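Do wooden blocks teach colour? Speaker notes
Last updated: September
By Dayana Condori

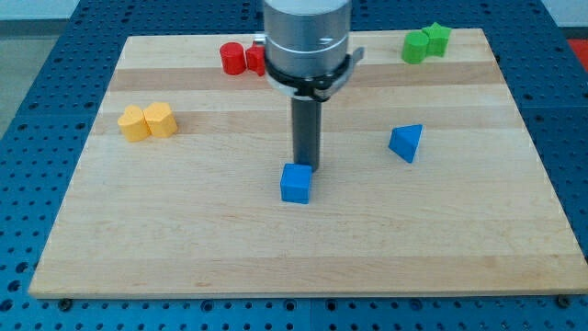
EARLY LEARNING / SORTING PLAY

Nine blocks on a pale board. Ask the room: sort by colour or by shape? Wait. The blue cube and the blue prism will split them. The two yellow hearts won't, so they're a poor test.

Mayrhofer claims 11 minutes a day builds "colour logic". I've read the booklet twice and can't find what they measured. Valentin likes it more than I do, let him say so.

Slide 34: kids who sort well at our Sunday group also sort socks well. Doesn't prove much.

My view: nice blocks, keep them out on the low shelf, don't buy the program. Skip the Presport bit if we're running late.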